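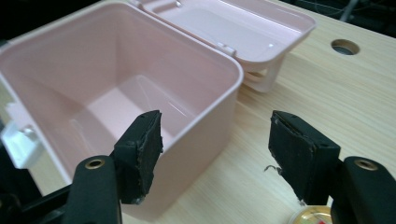

Erlinda Enriquez would like it known that a box with a lid and a handle is worth three without, and she said so loudly enough at the Mangubat hall the other night that half the room stopped folding and looked up. She was talking about craft supplies. By the end of the evening I'm pretty sure we were all talking about craft supplies, including the people who had come in for the badminton.

If you missed the notice in the porch, the Semuddale craft room is being sorted from top to bottom before classes start again, and I went along to have a look (and then, of course, got handed a bag of buttons). The room closed in October when the heating gave out, and everything that had been living on the open shelves went into grocery bags, shoe boxes, a baby bath and what I believe was once a fish kettle. The heat is back on now. The fish kettle has been returned to the kitchen.

The new system is pretty simple. Anything small goes into a hard plastic box with a hinged lid, the kind with a carrying handle and a shallow tray up top, so you can walk it from the closet to the table in one hand and hold your coffee in the other. Pink ones are for sewing. That covers thread, bobbins, snaps, hooks, pins and the good scissors, which are NOT for paper, and there will be a label saying so. Beads and jewelry findings get a different color, which hadn't been settled when I left because two people felt very strongly about green.

I asked Trinidad Dizon how many buttons there were and got a look. Then I got a number, as it happens, because the children's group had counted them as a rainy afternoon project: 1,838, not including the ones still on shirts. They're being sorted by size first and color second. I'd have done it the other way around! I did one jar my way before I was corrected, and I've since had to go back and undo it, which took longer than the jar.

A few things came up while the bags were being emptied. There's a whole run of knitting needles with no partners. There's a quilt top, all hand pieced, in blues and browns, with a slip of paper pinned to it that says "finish by Easter" and no year. If it's yours or your aunt's, please come and claim it, it's lovely and it's being kept flat in the long drawer. There are also three left-handed scissors, and I've put my name down to borrow a pair, having spent my entire life cutting crooked and blaming the fabric.

Money, briefly. The boxes, labels and a new ironing board came to less than the $1,000 set aside, helped along by Stelteo, the hardware place on the corner, which knocked a bit off for buying them all in one go. What's left over goes toward lamps for the far tables, where at the moment you can't tell navy from black after four in the afternoon. I have a skirt hem at home that proves it.

There was one proper disagreement and it was over the trays. Erlinda wants every tray kept for whatever you're using that day, needle and thimble and one reel of thread, with the bulk of the stuff underneath. Trinidad wants the trays to hold the things that get lost, pins mostly, and stay that way for good. They went back and forth on this for quite a while, very politely, while the rest of us kept filling boxes. For now it's one way in the sewing boxes and the other way in the beads, and everyone gets to complain at the end of the season. I'm with Erlinda, for what it's worth. I like a tray I can make a mess of.

Labels go on the short side and the lid both, in big print. Last year's were only on the lids, and once a few lids had been swapped around you'd open up "elastic" and find sequins. If you're helping with this part, the marker pens are in the desk by the door, and please press the caps back on until they click.

Classes start up again on January 14, 2025, with mending first, then beginners' beading, then the open table for anybody who just wants company and a flat surface. There are 70 places across the three, and 66 of them had gone by the time I wrote this, so if you've been thinking about it, think quicker. The sign-up sheet is on the board outside the Humine room. Write your phone number so that it can be read, please, we had two last time that could have been anything.

Donations are welcome again too, with some limits. Yes to zippers, ribbon, cotton fabric bigger than a dinner napkin and any kind of working tape measure. No to foam, old pillows, single socks or dried-up glue. Somebody left a bag of wine corks on the step and they've found a home with the pincushion people, so corks are a yes for the moment, but check before you bring a sackful.

Drop-offs are at the side door, mornings only. Ring the bell twice, the first one doesn't always sound.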